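Search the notes Enter keyword Go

Week 9 Handout: Utensils, Where They Hang and Where They Rest

2014-12-18
By Dinesh Rathore

Welcome back, everyone, and thank you for your patience with the room change. These notes go with the ninth session of Household Objects and Their Habits, and as usual they wander a little more than the lecture did.

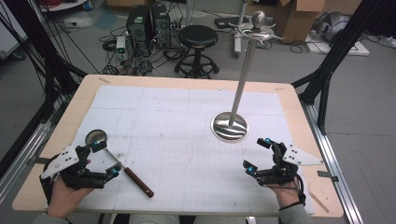 Last time we talked about drawers and how much hides in them. I promised that this week we would move out of the drawer and up into the air, so most of what follows is concerned with hanging storage, and with the spoon in particular. Please have the Week 8 sheet beside you if you missed the session, as I lean on two of its terms (reach and rest) without going through them again from the start.

1. The spoon as a thing to put away

A spoon is a bowl and a handle, and everything awkward about storing it comes from the fact that those two parts want different treatment. The bowl is the wide end, and in many spoons the heavy end too. The handle is long and narrow and wants either to lie along something or to hang from something. When you set a spoon down on a flat table it seldom lies quite flat itself. It touches at the bowl, it touches somewhere along the handle, and there is usually a little gap in between. Go and try it with whatever is in your kitchen tonight. I have done it with every spoon my family owns, and I still find it pleasing.

Now take a spoon with a metal bowl and a wooden handle. Two materials means a join, and the join matters a good deal to anyone who has to care for the thing. The metal will put up with a soak and the wood would much prefer that it didn't. So a spoon like this one is best washed quickly, wiped with a cloth, and then put somewhere the air can get all the way around it. You can see already why a person might think of hanging it up.

2. Stands, trees and racks

I use "stand" in these notes for anything with a base, an upright and some arms. Shops will call the same object a mug tree, a utensil rack, a hanging stand and probably half a dozen other things, and I wouldn't spend any energy on the names. Look at the parts.

The base. Wide and low is what you want. A round base has the advantage that it behaves the same way whichever side you load, while a square one is a bit steadier along its corners than along its sides. We weighed two in class. The Stolo came in at 400 grams with nothing on it and the Julalo was a fair bit heavier, and those of you sitting near the front will remember which one Fares tipped over with a single ladle.

The pole. A slender pole leaves more room for what hangs beside it, and a tall one lets you hang long handles without the ends knocking the base. Tall and slender together asks more of the base, of course. The taller of our two class stands is 40 centimeters from the table to the top, and that was enough for everything we tried except the big soup ladle.

The arms. Curved arms that turn up at the end will hold a loop or a mug handle very well. They are much less help with a plain handle that has no hole in it. I spent longer on this in the lecture than I meant to, so let me put it in one sentence: before you buy a stand, turn over your utensils and find out how many of them have anything to hang by. In my own kitchen the answer was discouraging. Old wooden handles are the usual offenders, and I won't drill a hole in my grandmother's spoons for the sake of a tidy counter — you may feel differently about yours.

The crown. Plenty of stands have some kind of ornament on top, often a knob. Students tend to skip past it as decoration, and it is decoration, but it is also where the hand goes when the whole stand has to be moved. Pick up a loaded stand by one of its arms and you will learn this quite fast.

3. Balance, done at the table

For the exercise, work on a covered table. Paper with a light grid printed on it is ideal and we have plenty of it in the cupboard. Draw around the base of your stand in pencil first, so you can put it back in the same spot each time.

Hang one item on one arm. Push gently at the top of the pole with a fingertip and notice how willing the stand is to lean. Then hang a second item on the same side and push again. Then move the second item to the opposite arm and push once more. Write down what you felt in ordinary words. "Wobbly" is a perfectly good observation, and so is "I didn't trust it."

Allow 30 minutes for this, longer if your group enjoys talking. Mine always do.

4. Laying down before picking up

Fares Haddad, who looks after the Thursday section's reading group in all but name, asked whether it matters how a spoon is lying before you reach for it. I think it matters very much. With the handle pointing toward you, the hand closes on it without turning. With the bowl toward you, most people either twist the wrist or nudge the spoon around first. A diagonal spoon is halfway between, and right-handed and left-handed people will tell you different things about which diagonal is comfortable. Please ask both kinds of people before you write anything up.

5. Reading and other business

From the course reader, the Rahman chapter on kitchen walls, and the short piece on the Drultetti catalog, which lists 2,644 items and manages to give a hanging hole to surprisingly few of the spoons. Read the catalog piece slowly, with a cup of tea if you can.

Written observations come to me on paper, one page, both sides if you must. We won't meet again as a full group until after the break, and the object diaries aren't due until June, so there is time to change your object if you have grown tired of it. Two people have already swapped their colanders.

Bring one utensil from home next time, something with a handle, and put your name on it with a bit of tape.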